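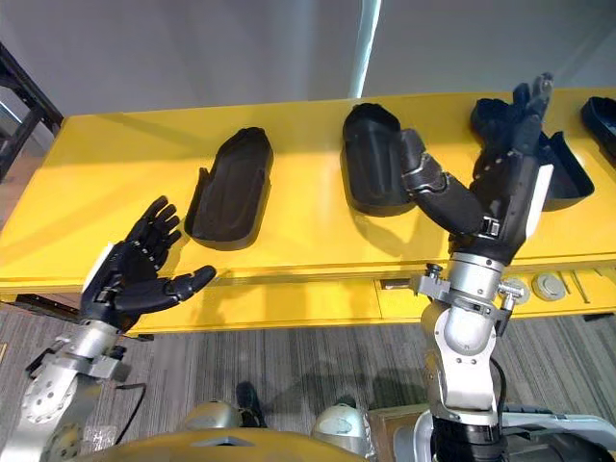 How to book a restaurant table for a large group

Booking for two is easy. Booking for ten or more takes a bit more work, and most places have their own rules for it. These steps apply to dinners, long lunches and leaving dos.

Step 1: Fix the numbers
Ask everyone for a yes or no before you ring. Most kitchens can cope with one person more or less, but a table for 12 that turns into 17 is a different booking.

Step 2: Pick the day
Friday evening is the hardest slot to get. If your group can eat at 5, you'll have more choice and often a cheaper set menu. For anything in November or later, start early, as office parties fill the bigger rooms.

Step 3: Ring, don't use the website
Online forms often stop at eight people. Grivix, for example, takes six online but has a back room that seats 56, and you only hear of it by phone. Ask these things while you're on the line:
Is there a minimum spend? (Brarberg asks for 900 on its private room, drinks included.)
How long do we have the table?
Can we bring a cake, and is there a charge for cutting it?
Can the bill be split?

Step 4: Pay the deposit
Get the refund terms in writing. An email is fine. Check whether the deposit comes off the final bill — at Chávez it does, at Ikance it comes back to your card a few days later.

Step 5: Send the food choices
Put names next to dishes, with allergies in a separate column. Send the list by the date the restaurant gives you and keep a copy on your phone for the night.

Ring again the day before to confirm the time and the final number.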